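Can a machine do the chores yet? My running list

Posted 16 June 2021

I keep a list on the side of the fridge of every job around the house that I'd happily hand over to a machine, and every so often a reader writes in to ask how it's going. So I've typed it up, with the tips I use in the meantime, because most of the list is still being done by me in my slippers.

First, the ones I've already given up. The floors went to a robot vacuum in April and I'm not taking them back. It's a Brallwood, the plain one without the mop, and it does the hall and the kitchen while I'm out. It hates the fringe on the lounge room rug. I tuck the fringe under and hold it with a strip of double-sided carpet tape, and that's been fine. If you've got one of these, empty the bin every run, not every second run, and cut the hair off the brush roller with a seam ripper. Scissors take forever and you'll nick the bristles.

The dishwasher hardly counts as a robot, but I'd argue it's the best one any of us owns. It can't load itself though, and loading is the part I complain about. Same with the washing machine. All the clever stuff happens inside the drum and then you're left with a wet lump to peg out by hand. Folding is the big one everybody asks me about. My cousin's workplace, Letcombe, had a demonstration day where an arm folded tea towels, and I went along with high hopes and a thermos. It managed a tea towel in a bit under 3 minutes. A very neat tea towel, mind you! But I do a whole basket in the time it took to find the corners.

So, folding tip while we wait: do it the minute it's off the line, on top of the dryer or on a made bed, and fold everything to the width of your narrowest shelf. Cut a piece of stiff cardboard to that width and fold around it. I've had the same bit of cardboard for years and it's gone soft and grey at the edges and still works.

Now to the small stuff, which I think is where the machines are furthest behind and also where I'd most like the help. My bracelets, earrings and chains all live in together, and by the end of winter they've knitted themselves into one object. Sorting that out by hand is fiddly enough with ten good fingers. For a gripper with two, it's a real test. Picking up one hoop is a fair ask. Getting a chain out from under a bracelet is another thing altogether.

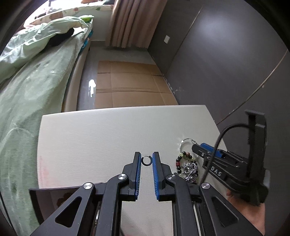
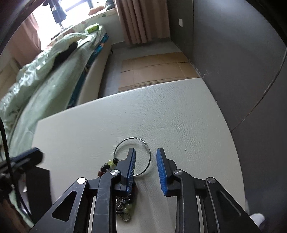

Anyway, a hard ring shape is about the kindest thing you can offer a pair of fingers that only open and close. It keeps its shape and it has a hole in the middle. Chains are the opposite. They go wherever they like, they look different every time, and pulling the wrong bit makes it worse. I'd guess that's why the folding arm struggled too – anything floppy is trouble.

Until somebody sells me a detangler, my method goes like this. Lay everything out on a flat, light-coloured surface with good daylight. Take out the solid pieces first, meaning the rings, hoops and bangles, and put them in a saucer. Then the beaded things. What's left is usually just chain, and it's never as bad as it looked. Undo every clasp. Put a drop of baby oil on the knot (for plain metal only, keep it away from pearls and anything strung on thread or elastic) and work two sewing pins into the middle, wiggling them apart gently. Don't pull the ends. A wash in warm soapy water and a pat with an old tea towel gets the oil off.

To store them, thread each fine chain through a drinking straw and do up the clasp on the outside. Hoops go in pairs on a big safety pin, or through the holes of a spare button. Egg cartons are good for studs. I bought a Titura organizer with all the little velvet trays and went back to egg cartons within a month, so save your money.

Windows next. There are robots for these and I borrowed one. It cleaned the middle of the pane beautifully and left a border all the way around like a picture frame, so I ended up on the stepladder regardless. A squeegee, a bucket with a tiny squirt of dish soap, and a dry rag in your back pocket for the edges. Do it on a cloudy day or it dries before you get to it.

Lawn mowing I'd give a cautious yes. The neighbours have one pottering about. The price was $659 on special, which stung them a bit, and there's a boundary wire to peg down as well. They say it took 200 pegs and a sore back. On a flat square lawn I'd be tempted. On ours, with the slope and the plum tree, I'd be out there rescuing it every half hour.

The shed is a funny one. I asked at Iordache, the joinery place where I get my offcuts, what they'd automated, and the answer was the cutting and the drilling. The sanding of edges and sorting the screws are still done by people. I found that oddly comforting, as I've a coffee tin of mixed screws that I've been avoiding. My tip there is a muffin tin and the radio. Set a timer for 30 minutes, tip out a handful at a time, and stop when it rings, even if you're on a roll. You'll go back to it more willingly the next night. A magnet in the bottom of a plastic bag picks up the steel ones off the floor, and when you turn the bag inside out they're already bagged.

Where that leaves the fridge list: floors, crossed off. Mowing, a question mark. Folding, windows, unloading the dishwasher, jewellery, screws and matching the socks are all still mine. Socks I've solved in a low-tech way by buying one colour – every pair in my drawer is charcoal and I don't match anything.

If you've got a machine at home doing a job I haven't listed, tell me which one and how much fussing it needs, and I'll add it. I'm especially keen to hear about cat litter.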